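Ticket 900 – Wash corner, hair dryer stops by itself and basket hangs crooked
Opened by: Ánh Hứa
Assigned to: Khôi Hầu
Site: Corkgate, room with the mushroom walls
Opened: Wednesday, July 17, 2019
Priority: normal
Status: waiting for part

Problem as reported

The hair dryer runs well for 9 minutes, then it stops. After a rest it starts again, but the second time it runs much shorter. I tried it in two different sockets and it was the same. Also the wire basket on the wall is not level anymore and I am afraid the small things will fall out of it. Please look at both when you come, it is the same corner.

Ánh

Comment – Khôi Hầu

Thank you for the clear report. I have some questions before I bring tools.

1. Does the dryer stop on the hot setting only, or also on the cool one?
2. When did somebody last clean the grille at the back?
3. Is anything heavy kept in the basket?

Please do not open the dryer with a screwdriver. If the grille is the problem, a dry brush is enough.

Comment – Ánh Hứa

1. Only hot. On cool I let it run 20 minutes and it did not stop.
2. I do not know. Ngọc Đàm thinks it was in April, but it is not written in the book.
3. Nothing heavy. Only small items.
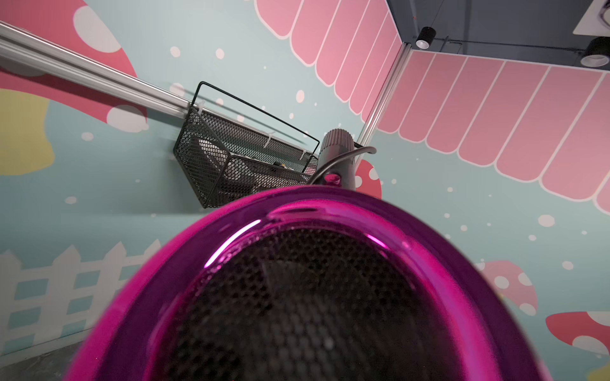
The basket was put up with zip ties when we moved the shelf, and I think this is the weak point. Ngọc wanted screws, but the holes were not in the right place and we had no drill that day. It slopes down to the right now, and the ties I can see are the white ones: one at the upper left corner, one near the middle with the tail pointing up, and one near the right end. My guess is that the right one has moved a little on the wire. I did not pull on it.

Comment – Matvii Lytvynenko

I had a similar stop with the dryer in the Zadport room. It was the heat protection inside. The air could not come in well, so it became too hot and switched off. After brushing the grille it worked normally for some weeks, then the same trouble came back and we changed the filter insert. So I would order the insert already now – delivery is slow.

For the basket: cut all the ties, not only one. If you change only the right tie, the old ones keep the wrong height.

Comment – Khôi Hầu

I agree with Matvii. Steps for the dryer, please in this order:

Unplug it and wait 30 minutes.
Brush the grille with the soft dry brush from the drawer. No water.
Look against the light if the holes are free.
Plug it in, run it on hot, and write down the time when it stops.
Keep the cord away from the nozzle when you put it down.

Comment – Ánh Hứa

I did all the steps. A little gray dust came out, less than I expected. On hot it now runs 20 minutes before it stops. This is better than before but it is not good.

I attach also a wider view.
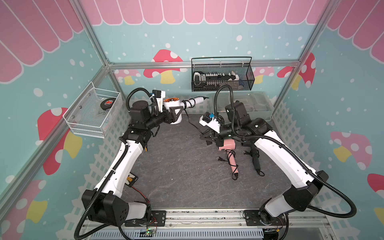 Attachment 2: the corner with the mushroom panels, white appliance with the orange ring held up at the back, power cord hanging down to the stone-pattern surface.

Comment – Khôi Hầu

Received. The ladder will not fit, I will bring the low step. I ordered the filter insert from Mikton and two spare ones for the cupboard. Until it comes, please use only the cool setting.

Basket: I will bring new ties and a small level. Please empty it before I come and put the things in a box with a lid.

Comment – Tín Vi

Can we also write the cleaning of the grille in the book, one time each month? I can make the line for it. Ngọc said yes by phone.

Comment – Ánh Hứa

Yes please. The basket is empty now, the box is under the sink.

Open points
Filter insert: ordered, not arrived
Basket: to be done at the same visit
Cleaning line in the book: Tín Vi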